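Print this page | E-mail this thread

Rust on coated steel drying racks - recoat, sleeve or replace?
Posted by tmarsh_fin, 2 Jul 2020

Looking for opinions on repair of plastic-coated steel wire and tube in a humid room. The unit is a Prasteo over-bath airer. The coating has split at two welds and rust is bleeding out from underneath. The room sits at 80 percent relative humidity for several hours after laundry goes up, even with the fan on. Fan is a Collton inline unit, ducted outside.

Options as I see them:

1. Grind back to bright metal, epoxy primer, two-part topcoat.
2. Heat-shrink sleeve over the straight runs, liquid vinyl on the joints.
3. Throw it out and buy stainless.

Load is light. No structural concern yet.

-----

dendus_owner

Option 3. The coating on these is PVC or PE dip over mild steel, usually with no zinc underneath. Once water gets in at a weld it travels along the steel under the coating, and what you see at the split is a small part of it. Press along the tube with a thumbnail near the rust. If the coating moves, the bond is gone there.

I replaced mine with a Dendus stainless rail. No corrosion so far, but the clips slide on bare metal and bunch up in the middle.

-----

halfbrick

Disagree with going straight to option 3. I have recoated several of these. The failure is nearly always at welds and cut ends, where the dip is thinnest. The long runs are normally fine.

Procedure that has worked for me:

Cut the loose coating back with a knife until you reach material that is firmly bonded. Wire brush, then 120 grit. Degrease with acetone, but keep it off the PVC, which it will soften. Zinc-rich primer on the steel only. Let that cure fully and then brush on liquid vinyl, three coats, overlapping the old coating by half an inch.

The overlap matters more than the number of coats. Mine were done with a butt edge the first time and they lifted inside a year.

Small loops are harder. The hook of a clip sits on the same spot and saws at the coating every time something is hung up or taken down. For loops I do a fourth coat on the inside lower curve and accept that it will need doing again.

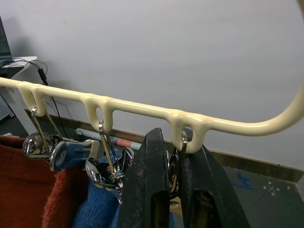

Thickness is the other variable. Brushed vinyl goes on unevenly and any narrow eye closes up quickly, so test with the thickest hook you own before the last coat. If it binds, open the eye with a round file while the vinyl is still slightly soft.

-----

tmarsh_fin

Thumbnail test done. Coating moves for a couple of inches either side of one weld, solid at the other. Does zinc-rich primer stick to steel with light pitting?

-----

halfbrick

Yes, if the pits are clean. Black residue in the bottom of a pit is still oxide. Phosphoric acid gel, rinse, dry with a heat gun on low, prime the same day.

-----

ji_44

Nobody has mentioned the humidity, and that is the cause. 80 percent for hours means the fan is undersized or the duct is restricted. I logged my own bathroom with a Ji sensor and it peaked at 67 with the same sort of laundry load. The difference was the make-up air. My door has a gap under it. With the door sealed, the fan has nothing to pull.

Recoating without fixing that gets you another year or two.

-----

dendus_owner

It's a drying rack. It holds wet clothes. The steel is going to see water whatever the room average is.

-----

ji_44

Drips run off. Hours of condensation in an open split don't. Time of wetness drives the corrosion rate, and he can cut that with a saw and a door.

-----

halfbrick

Both of you are right to a degree. Undercut the door AND recoat. Neither costs much.

-----

tmarsh_fin

Door clearance measured at 1/8 inch. Will trim it to 3/4. Going with the recoat on both welds and acid gel on the bad one. The sleeve idea is dropped, as I can't get tube past the crossbars without cutting them.

One remaining question. Any reason to prefer spray vinyl over brush for the joints?

-----

halfbrick

Spray is too thin per pass. You would need eight or more to match three brushed, and the overspray gets on everything. Brush, and thin the first coat slightly so it wets into the corner of the weld.

-----

dendus_owner

Still say stainless. Post again when it lifts.

Print this page | E-mail this thread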